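Progress report to the Fleller Fund
Project: Household handling data, Pototitz site
Date: 2024-07-15

1. Equipment purchased

The first purchase round is closed. Since January we have bought hand-held grippers, head cameras and backpacks for the operators. The grippers were ordered from Somogyi in two lots. The second lot came five weeks later than promised, and we have agreed with the supplier on free spare jaws as compensation.

Up to now we have spent 62 percent of the equipment line. The largest saving was on the work tables, which we took over from our old office in Cunstead and paid only for the transport.

2. Work on site

Recording is going on in the large hall every working day. Textile tasks are the main subject of this quarter, and they need more time per operator than we had planned. We have collected more than 600 usable recordings.

Hand-held grippers in use at the Pototitz hall: 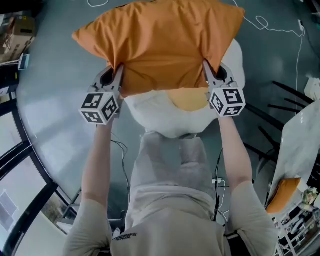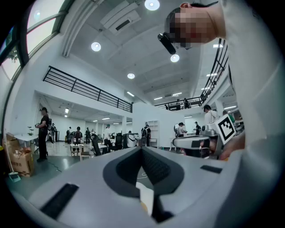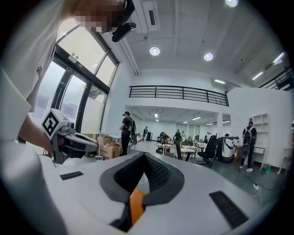

3. Plan for the next period

We ask for your approval to move a part of the travel line to equipment. The money would be used for spare batteries and for a second storage server, as the present one is 70 percent full. We also want to buy cable covers for the floor – this is a small cost, but it was not foreseen in the original budget.

The decision on a second robot arm can wait until the autumn. We have two offers and we are asking for a third one, with service costs listed separately. The comparison table will be sent to you together with the next financial statement.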